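Nendale kitchen swap finds new homes for old spoons

6/22/26
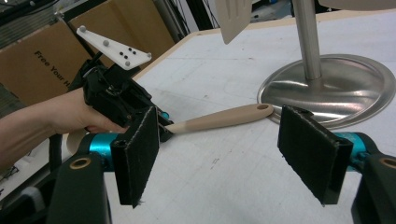
The kitchen swap at the Thampi community hall in Nendale has a way of starting late and running long, and this month's was no different, with people still chatting over the tables well after the kettle had been emptied and filled again. It began in February as a modest affair, a couple of tables and a hand-lettered sign, and it has grown into the sort of morning where you come in with a bag of things you never use and go home with a bag of things you swear you will. Long-handled utensils are always popular, and a beige wooden handle with a rounded tip and a little hole near the end is just the kind of thing regulars like to see, as it can go straight up on a hook beside the stove. Wooden pieces went faster than anything else, according to the organizers, who had expected the baking pans to be the big draw.

The rules are simple enough. Bring clean kitchen items in working order, put them on the table that suits them best, and take whatever you can use. You don't have to bring something to take something, and that goes double for anyone setting up a first apartment or starting over after a move. Knives have to be wrapped and handed over at the door, and the swap still can't accept anything with a plug, much as everyone would love to see those waffle irons get a second chance.

By closing time more than 735 items had changed hands, the best total so far, and what was left over filled 7 boxes. Those have gone to the Jernombridge thrift store, which has kindly taken the leftovers every month and has asked, very politely, for no more fondue sets for a while.

There was also a small repair corner this time, run with help from the Fotetti hardware store. Folks lined up with wobbly pan handles and dried-out cutting boards, and 22 pieces were tightened, sanded or oiled while their owners waited. Wooden spoons that have gone rough and gray can often be brought back with fine sandpaper and a good rub of food-safe mineral oil - let it soak in overnight, then wipe off the extra - and the store left a stack of instruction cards for anyone who would like to try it at home.

The next swap will be held next month in the same hall, with doors opening at 10 a.m. and coffee on a little before that. Measuring cups and mixing bowls are especially wanted. Please use the side entrance, as the front steps are being redone.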